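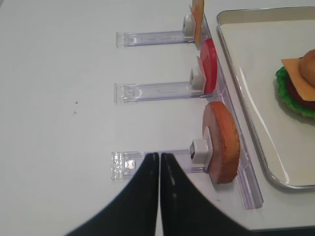
Ticket: Clullerness episode 559 plays the wrong episode
Opened by: Odair Trindade
Date: December 17, 2024
Status: Open

Hi Flisance team! I've been following Clullerness since the first season and I'm now in the middle of the Damasceno wedding story, so you can imagine my face last night. I picked episode 559, the one where the aunt is supposed to come back (finally!), and what played was the episode before it. Same cold open, same fight in the bakery, same cliffhanger at the door. The title on screen and the little summary underneath are both correct, it's only the video that's wrong.

I watch on a Dolex stick plugged into the living room TV, app updated in November. My mother uses the same account on her tablet and she gets the right episode, which she was very happy to tell me. No spoilers yet, but I don't trust her past dinner.

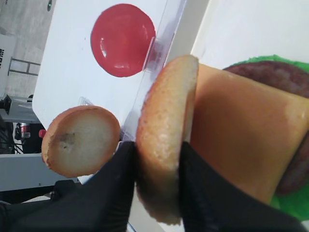 The other odd thing is the progress bar. It says I've watched 100 percent of the episode before I even press play, and then the app offers to skip me ahead to the next one. I pressed it once by accident and got 5 seconds of a hospital hallway and a character I thought was gone for good. So thanks for that, I guess.

What I've tried so far:

1. Closed the app and opened it again. No change.
2. Signed out, signed back in. It lost my place in two other shows but still played the wrong episode.
3. Cleared the watch history for the whole season, all 14 episodes. The bar went back to zero, then jumped to full again when I hit play.
4. Unplugged the stick overnight and tried again this morning. Same bakery fight.

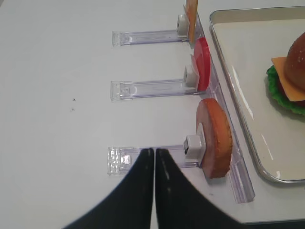

Update from me, same evening

Switched the audio from dubbed to original and the right episode started! Switched back to dubbed and I got the old one again. So it looks like the dubbed version has the wrong file attached, at least on the stick. My mother keeps hers on original, so that fits. I can get by with subtitles for now, but my husband can't read them from his chair and he wants the wedding too. Could you please check the dubbed one and reply on this ticket when it's fixed?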